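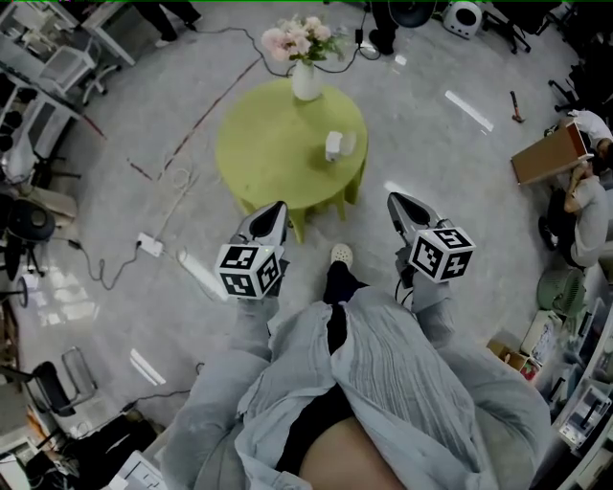
# Skilville Card Sketches

A set of stamped and hand-colored greeting card designs, scanned flat and sorted by occasion. Maintained by Melur Krishnan. Last update: 2020-04-20.

12 shares · 3 comments

## What's in it

There are 40 designs in total. Of these, 32 are finished cards and the rest are layouts with no sentiment added yet. Each folder has the scan, a list of the inks used, and a text file with the fold and trim sizes.

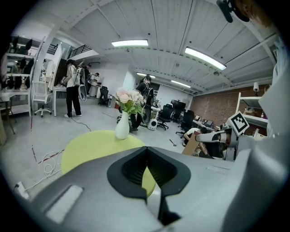 The trim sizes are in inches. Aiman Halim's cards are the exception: he works in centimeters and his files say so on the first line.

## Naming

Files go by occasion, maker, then number, as in `birthday-choo-03`. Mal-soon Choo's early cards from November have no number. Please leave them that way, other pages link to them.

## Known problems

- The reds scan too orange on kraft card bases.
- Three sympathy cards have no ink list.
- Glitter shows up as gray specks.

## Use

Print and color them for yourself or for friends. Ask Melur before selling anything made from them.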